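11 December 2021

# Toast first, then we'll talk about the laundry

My sister-in-law asked me at dinner when she could buy a robot that does the dishes. She asks me this every year, because I spent a good chunk of my working life in a plant that made hinges and drawer slides, and in her mind anybody who has stood next to a robot arm has a direct line to the future. I said ten years. I said ten years the last time too, and she remembered, and so I got teased about it over the pie.

So I've been chewing on it since. Can machines do chores yet? I mean the real ones, the boring stuff: dishes, toast, socks, wiping down the counter after somebody's been at the jam. My answer is a grumpy "sort of," and I want to spell out what I mean by that, since the people selling the things say yes and the people sick of hearing about them say no, and I think both camps are looking at the wrong part of the job.

Let me start with the hinge plant. Hedgate (that was the plant, it's storage units now) got its first arm in a March, and I remember it because the parking lot was all slush and the delivery guys tracked it clear across the floor. The arm's job was to pick a stamped steel blank out of a tray and put it in a press. That's all! It took 27 days to get it running right, and most of that time wasn't spent on the arm. We spent it on the tray. The tray had to sit in the same spot every time, so we bolted down a fence. The blanks had to face the same way, so we built a chute. The light from the loading door bothered the sensor, so we hung a tarp. By the time we were done, the arm was perfect and the whole corner of the building had been rebuilt around what it couldn't handle.

And then it ran for years, and I have nothing bad to say about it. It never got bored. I got bored just walking past it.

Now think about your kitchen. You can't bolt a fence around your toast! The bread's a different thickness every week depending on what was on sale. The toaster gets shoved back against the wall, or pulled out to shake the crumbs, and it goes back a little crooked. Bread also squashes, which steel blanks do not. Grab it too hard and you've got a dent with a crust around it, and if you're too gentle it swings around on you and catches the edge of the slot. You and I do this half asleep, holding a coffee, yelling up the stairs about somebody's shoes.

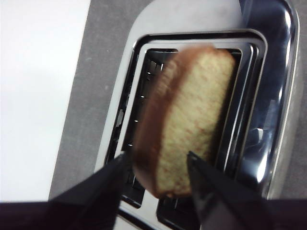
*Going into the far slot. A slice of bread, two fingers, and not much room for error.*

I love that picture. Look how much is going on for such a dumb little job. The slice is leaning, and it's blurry because it's on the move, and those two pointy black fingers have it pinched by the lower end, so they have to end up pretty close to the slot themselves. And the toaster is a mirror! Anybody who's set up a camera on a line will wince at that. Shiny parts were the worst thing we ever ran at Hedgate. The sensor would see a streak of light and think it was an edge, or see an edge and think it was a streak of light, and the arm would go politely reach for nothing. Chrome in a kitchen is the same headache, plus fingerprints.

What I can't tell you from a picture is how the toast came out, or how many tries it took. This is my standing complaint about the whole field, by the way. A picture or a thirty-second clip shows you the machine can do a thing. It doesn't show you whether the machine does the thing on a wet morning after somebody bought the wrong bread. Those are very different claims, and I wish people would stop charging me for the second one when they've shown me the first.

I got a nice lesson in that a while back. A little outfit called Provana was showing a folding machine at a trade show in Clorkness, and I stood there through the whole demo with a bag of free pens. It folded towels, and it folded them well, better than I do. There was a crowd and everybody clapped. Then a kid near the front asked if it could do his hoodie, and the fellow running the booth got this look. They tried it, bless them. The machine got hold of one sleeve and lifted it and just sort of stopped, like me when I walk into a room and forget why. The kid got his hoodie back and they went on with the towels. I asked how many towels they'd run that week and the man told me 397, proud as anything, and he should've been! That's a lot of towels. But every one of them was the same size and the same blue.

I don't tell that story to be mean. I came home more hopeful than I went, if you can believe it. When I started out, a towel was flat-out impossible. Cloth was the thing old engineers brought up when they wanted to shut down a conversation. And there it was getting folded in front of a bunch of people eating pretzels.

Where I part ways with the cheerful crowd is on what counts as a chore. They slice it up into moves: pick up bread, put bread in slot. Fine, that's how you have to build the thing. But a chore in a house is mostly the stuff between the moves. You notice the bag's almost empty. You see the heel's gone a bit green and you toss it. The cat's on the counter, so first you deal with the cat. My mother never once in her life thought of "making toast" as putting bread in a toaster. It was a whole morning routine with four people and one bathroom in it, and the bread was the easy part.

On a shop floor you can take all that in-between stuff away, and that's the real reason robots did so well there. We hired people to deal with the mess before it got to the machine. My friends over at Mateos, who make cabinet doors, have a sanding cell I'd put up against anything, and there's a woman at the front of it all day turning panels the right way up and pulling out the ones with knots. Ask the sales rep and the cell is fully automatic. Ask her and you'll get a different answer, with some language in it.

Then there's money. I don't know what a toast-capable robot costs and I'm not going to guess. I know what my toaster cost, and it was 26 dollars, and it has one moving part that I'm aware of. The dishwasher is the same story. Somebody looked at washing dishes and didn't build a pair of hands to hold a sponge, they built a box that throws hot water around, and left us the loading. I've been loading one for 30 years and I'd still call it the best household robot ever made, even though my brother-in-law refuses to let me use the word for it.

What's left over for the hands is all the loading and unloading. Bread into the toaster, plates into the rack, shirts out of the dryer before they wrinkle. It's the glue between the smart boxes, and it's hard for the same reason it always was. So when I see a gripper getting a soft, floppy slice lined up over a slot in a shiny toaster, I don't laugh at it the way my family does. They say, "That's it? Toast?" Yes! Toast! Toast is the right thing to be working on. I'd trust a company that spent a year on toast a lot sooner than one that shows me a robot doing a backflip.

What I'd like to see next is dull. Leave the machine in an ordinary kitchen for a month, with a family in it, and don't let anybody tidy up for it. Buy the cheap bread one week and the fat bakery loaf the next. Move the toaster. Then publish the whole thing, burnt slices and all, including how often a person had to step in and what they had to do. I'd read every page of that. I'd probably pay for it.

As for my sister-in-law, I called her up and changed my answer. I told her she might get a robot that can put plates in a rack, if it's the rack it knows, well before she gets one that does the dishes. She wanted to know what the difference was. I told her about the green heel of bread and the cat, and she said that sounded like my brother, and could she have the pie dish back.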